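Brastbridge Makers list
3 min read
2 comments

Subject: Re: Small boxes for the bits that roll off the table
April 24, 2020

I've been meaning to answer this since February, when the same question came up under the Bukon thread and got lost. The original message is quoted below so you don't have to go back through the archive.

> Does anyone have a sensible way of keeping small loose things together
> on a folding table? I've been using saucers, and they get knocked.
> I also tried one of the Kalitz drawer units, but it takes up half the
> table and I can never see what is in the drawers without pulling them
> all out. I don't need to store much. It's mostly caps, stubs of crayon,
> short pens, that sort of thing, and I want to be able to put the lot
> away when the table is needed for something else. Cheap would be good.
> Do lids matter, or are they just in the way?

I gave up on drawers for the same reason. What I use now is a shallow plastic box with a hinged lid, the sort you might keep pencils in. I bought 2 of them from Doolan, the hardware shop by the bus station, and they have been on the go ever since. Lids do matter, in my view. When the table has to be folded you want to shut the box and lift it off without thinking about it.

Put the box in the middle of the table, with the hinge on the far side. The lid then goes up and back, away from you, and you can reach in from either end. If you have the hinge towards you, your sleeve catches the lid and you end up with everything on the floor.
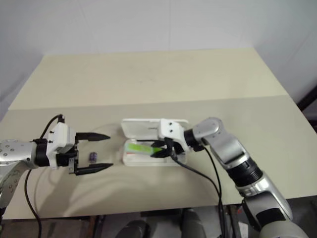
Long things go in first and lie lengthwise. Anything short and round goes in last, at the side, or it gets underneath and props the long things up so the lid won't close. Bottle caps and the like are best stood on their ends while you are sorting. On their sides they roll, and most folding tables slope slightly once they've had some use.

On the table itself, keep small parts off the fold. Ours has a gap there that takes a pin easily and a small screw if you are unlucky. I work on the half nearest me and leave the far half clear for the lid and for whatever I haven't got to yet.

A white box is easier than a dark one. You can see at a glance whether it has been emptied. I don't bother with labels, as the contents change too often and the old glue is a nuisance to get off. If you must label, do it on the end so that you can read it when the boxes are stacked.

As for size, measure your longest item before you buy. I didn't, and one of mine is a little short for a new pencil. Rounded corners lose you a bit of room as well, so allow for that. A shallow box is fine. In a deep one you only dig about.

The drawer unit isn't useless, by the way. Mine has gone on a shelf and holds the spares. It was just wrong for the table.

If anyone has found a good way to keep a lid from dropping shut on a box this light, please post it. I have tried a bit of tape at the hinge and it came away almost at once.

Brastbridge Makers list, message 833
Shared 49 times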